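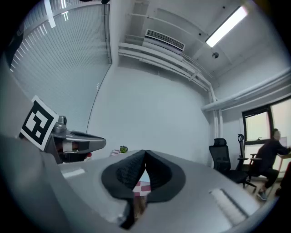
Two Grippers and a Tablecloth: Four Weeks With the Brophy Hand Kit

August 9, 2025

Filed under: Tools, Home Automation, Patience

The Brophy Hand Kit costs $700 for a pair, and for that you get the hands of a robot without the robot. You supply the arms. You squeeze the trigger, pick things up and put them down, and the kit records what you did so that a machine can later be taught to do the same. I bought mine to find out how close anyone is to handing over the chores, and I have now spent four weeks doing the chores myself, slower.

What's in the box

Two hand-held grippers, two chargers, a sheet of printed markers, and a manual that spends a full page on how to peel off a sticker. The software is called Bandura and it runs on an ordinary laptop. Setup took me an evening, most of it spent on a firmware update that restarted whenever the laptop went to sleep.

The hands

The soft pads are the best part of the kit. They're black, rubbery and grippy on the inside, and they bend around whatever they close on. Mugs, spoons, a TV remote and a bar of soap all went where I wanted them to go. A boiled egg survived. The older Clukuletti set I borrowed last February had hard jaws and would have made egg salad.

Cloth is where my respect for my own fingers went up. Table linen was my main test, and a checkered cloth ought to be the easy version, with all those straight lines to fold along. Pinching a corner is fine. Pinching one layer of a corner is a hobby. I'd get two layers, or none, or a nice firm hold on the table. Once I had both corners up, the fold itself went well enough, and then I had to let go without dragging the top layer back with me.

Small potted plants are fine if you grab the pot. If you grab the plant, you will be sweeping.

Wrist fatigue is real. The housing is smooth and rounded and comfortable for the first ten minutes. After half an hour you start setting it down between spoons. I'd like a strap, and I'd like the trigger spring to be softer by half.

The learning part

Bandura lets you train on your own recordings and then watch a simulated arm try the job. It also wants a lot of them. My folder stands at 3851 clips, and I'd describe the result as a student who has read the book. The simulated arm can move a mug from one side of a table to the other almost every time. Ask it to put the mug on a saucer and it becomes thoughtful.

Cloth folding got as far as a shape. I wouldn't call it a rectangle, but it had ambitions.

I also paid for a day at the Flukovura workshop, where they'll run your trained file on a real arm. It picked up a spoon, carried it across the bench and laid it in a tray, and I was more pleased than a grown adult should be. It then did the same thing with no spoon, at the same speed and with the same care. The cloth we tried twice before moving on to lunch.

So can a machine do the chores yet?

Mine can do a bit of one chore, on the table it learned on, with the mug it knows. Shop work may come sooner than housework, given that a shop will bolt the tray to the bench and leave it there. My house moves the tray. My house also puts a sock in it.

Pros: excellent pads, sturdy build, clear recordings, decent battery.

Cons: heavy on the wrist, poor with single layers of fabric, marker stickers that curl in a humid kitchen, software that forgets your folder names after an update.

Score: 4 out of 5 as a tool, 2 out of 5 as a plan for getting out of the laundry.

The kit goes back in its box when I'm not using it, and I fold the tablecloths by hand. Next month I'm trying the narrow pads, sold separately, which Brophy recommends for napkins.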